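Notebook, Eltwood bench – June

Crosstalk on the Rongate sensor run, continued from previous entry.

Starting point this morning: the analog pair still shows a 2 kHz component that follows the supply of the Helau pump controller. Shield is grounded at the cabinet end only, per drawing. Swapping the controller for the spare made no difference, so I have stopped suspecting the controller.

Went back to the cable. The run uses two kinds of pair, left over from when the job was split between us and the Cai installation. The Cai end is parallel-laid hookup wire, taped. Our end is hand-twisted. The splice is in the junction box behind the filter housing. The drawing does not show the change of wire type; I have marked it in red on the bench copy and it needs to go into the master.

Test setup: both wire types cut to 900 mm, laid flat on the bench next to a driven aggressor wire, far end terminated in 140 ohms, near end into the scope through the differential probe. Aggressor driven from the function generator, same level for every run. Spacing held with the printed combs. Probe zeroed between runs.

Parallel-laid sample: 603 mV peak to peak. Moving the wire by hand changes the reading a lot, so the last digit means nothing. I repeated the run with the leads swapped at the probe and got the same figure with the sign reversed, as expected.

Twisted sample: well down in the noise with the aggressor alongside. It came up again when I left too much untwisted tail at the terminal block. Trimmed the tails back and it went down. The tails matter more than I had allowed for – check every terminal in the Rongate cabinet for this before blaming anything else.

Twist rate: did not get a useful comparison. The tight sample and the loose sample were both below what I can resolve with this probe. Needs the preamp, which is out for calibration.

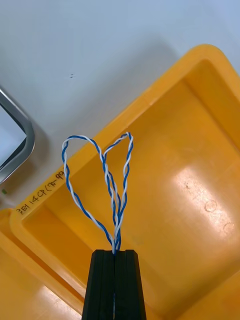 Blue/white twisted pair, bent into two loops.

Loop area: opened up a short section of the twisted sample by hand and put the aggressor next to the gap. Pickup returned at once and went away when the gap was closed. Consistent with the tail result. Bending the pair without opening the twist did nothing I could measure.

Still open:
Replace the parallel-laid section at Rongate back to the junction box.
Move the splice out of the box if there is slack, otherwise keep tails short.
Repeat twist rate test when the preamp is back.
Ask Cai whether the taped wire was used on the other channels too. If it was, the level sensor readings from the spring are suspect as well.

Scope traces saved to the bench folder under Rongate, crosstalk. Stopped at 4:40 pm, generator left off.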